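Equipment planning for a small manipulation lab
Handout 6 - buying order, budget lines, what goes wrong
Apr 8, 2024
Notes by Naomi Okoth, corrections to Themba Nel please

Last time: arm vs. mobile base. Skip if you were there.

Where the money goes

Arm is the big line, everybody remembers it. What gets forgotten: mount, gripper fingers, spare fingers, cables, e-stop, shipping, training day, the table itself. Put every one on its own line. Do not write "misc".

Henao worksheet (pick up a copy at the desk) has 69 lines. Most of you will use less than half. Cross out the rest, don't delete them - reviewer wants to see you thought about it.

Quotes

Get two at least. Ask each vendor for the same thing in the same words or you can't compare. Boltstead quotes with the mount, Skallau quotes without, so Skallau looks cheaper on page one and isnt. Read the footnotes.

Check how long the quote is good for. Thodoris had one run out in December while his form sat in someone's inbox. New quote was 1276 dollars higher. Same arm, same gripper.

Lead times

Arm: ask in writing. Gripper often ships seperately. Floor work and power come before the arm does, so order those first even though they're boring.

Sim before hardware

Budget line of its own - workstation, license if any, somebody's hours. The hours are the expensive part. Use it to settle layout questions before the purchase order goes out:

1. Reach. Put the base where you think it goes, then try the far corner of the table.

2. Grasp set. Pick objects you'll really use. Cans are easy, things with handles and triggers are not. Note the widest one and check against gripper opening on the spec sheet.

3. Clutter. Run with a messy table as well as a clean one. Arm over the can, gripper on it from above, mug and pan and toy blasters left out on the wood:
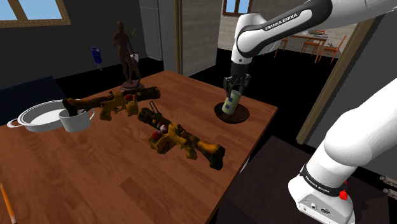

4. Clearance. Elbow and upper links, not only the gripper. Walls, door frames, people walking behind.

5. Write down what changed. If sim moved the base, the mount quote has to change too.

For next time

Draft budget, 2 pages max, for either the Isik room or your own space. Include one thing you decided not to buy and the price of it. Aliki Kokkinos has the old quotes if you need numbers to start from. Sobia Gondal takes the drafts, paper or email, either is fine.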